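普拉尔蒂斯（Plaltis）墙纸印花厂开放日参观记

鲁梅奥（Rumeo）工业区的开放日每年办一次，今年参加的单位里有普拉尔蒂斯墙纸印花厂。我三月份在网上登记，选了上午的场次，同组18人，大部分是做室内装修的，也有几个像我这样准备给自家换墙纸的。

从火车站坐45路公交车，在厂门口下。门卫核对名单，发访客牌和耳塞。接待厅不大，墙上挂着厂史年表，旁边的柜子里放着早年的木刻滚筒，花纹多是小碎花和条纹，滚筒表面已经磨得发亮。

第一站是调色间。厂里用水性油墨，配方按编号存档，目前在用的底色有154种。讲解员说，白底大花最难做，底纸稍微偏黄，整卷的颜色就不对，所以每批纸进厂都要先和标准色卡比对。调色间的灯光固定在一个色温，窗帘常年拉着。

印花车间里有两条线，一条是传统的滚筒印刷，一条是数码喷印。滚筒线速度快，适合量大的老花型；数码线换花方便，最少可以只印一卷。我们到的时候滚筒线正在换版，等了一会儿才开机，噪声很大，耳塞是必须的。热带叶片系列是近两年卖得较好的花型，蓝绿色的棕榈叶配浅米色长叶，再加金黄色的弯茎，白底。

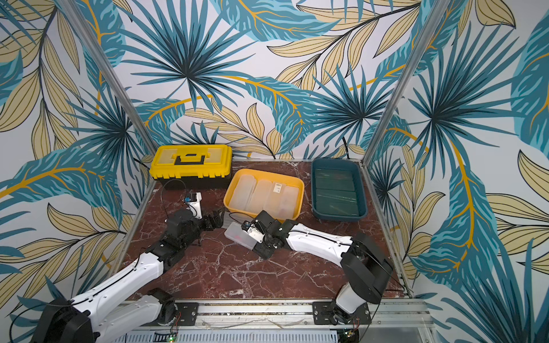 热带叶片花型，三面墙，配棕色大理石纹台面

同组有人问这么大的花会不会显得房间小。讲解员的意见是，小房间可以只贴一面，三面全贴要看家具，台面和柜子最好选深一点的颜色。对花也比较费料，这个花型的垂直循环是54厘米，裁纸时每幅都要留余量，层高不凑巧的话，一卷能少裁出一幅。

之后去看了质检和包装。成品逐卷过灯箱，有墨点或者套色不准的降为二等品，在厂门市部按半价卖。包装是纸筒加薄膜，外面贴批号。讲解员反复提醒，同一个房间一定要买同一批号，补货时颜色对不上是最常见的投诉。

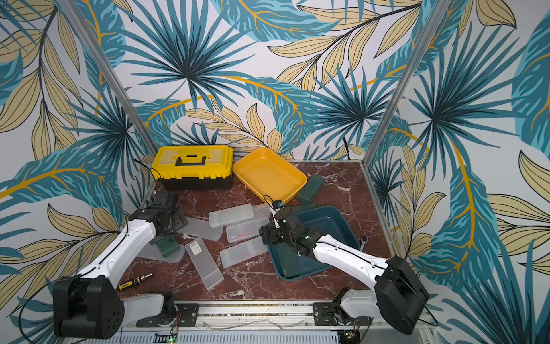 同一花型，红棕色台面，左右墙角可见铝立柱

午饭在利斯顿（Liston）食堂吃，是园区几家厂合办的，凭访客牌打八折。土豆炖牛肉一般，汤不错。下午本来想去看隔壁乌帕德亚（Upadhyay）胶粉厂，名额已满，只在门口领了一份施工说明，里面讲旧墙面要先刷基膜，干透后再上胶。

门市部三点关门，我买了两卷二等品，准备贴在阳台储物间，又拿了四张样纸回家比颜色。样纸免费，每人限五张。

几点备忘：车间里不能拍照，接待厅和门市部可以；穿平底鞋；停车位很少，建议坐公交；下一次开放日的报名办法，工业区网站上还没有公布。

2026年9月1日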